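Plates first, then the table

I've been putting off the picnic things since December. They live in a Plirkby crate under the stairs and every time I go for the hoover I kick it, so this week I finally hauled the lot out. The pink plates are staying, no argument. I know they're only plain old picnic plates, but I love that dusty salmon colour and the little ridges round the rim, and they weigh nothing in a rucksack.
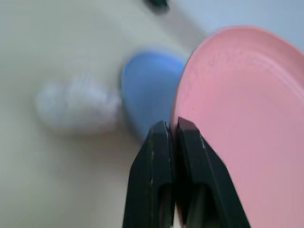 Pots, cubes and far too many glasses

With the plates sorted I moved on to the bits and bobs (why do I always start these things so late in the day?). The tall black cup at the back is for tools now, and it's already full to bursting with orange, red and black handles. The wider black one is meant for odds and ends. Next to the tools I've lined up the red, yellow and green cubes, which have no job at all but look so cheerful!

Then there's the eyewear. Sunglasses, the tortoiseshelly pair, the round ones by the grey case... I'd like them all in one place, and I've been eyeing up a Branasura tray with 4 sections, but it's a bit dear for what it is.

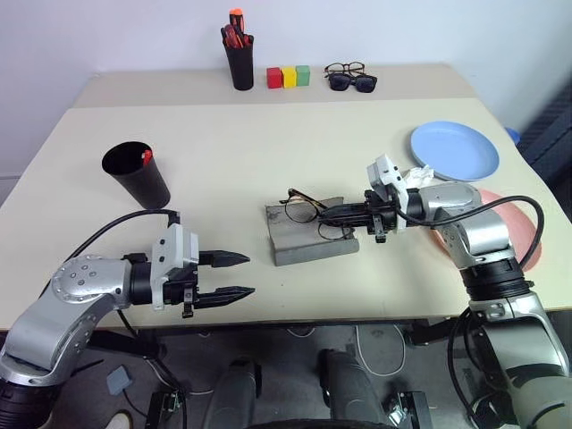
Page last changed: 3/21/19

The crate is going back under the stairs tonight, pushed further in this time. If anyone's got a Cekska drawer divider they don't want, leave me a comment, I'd happily have it.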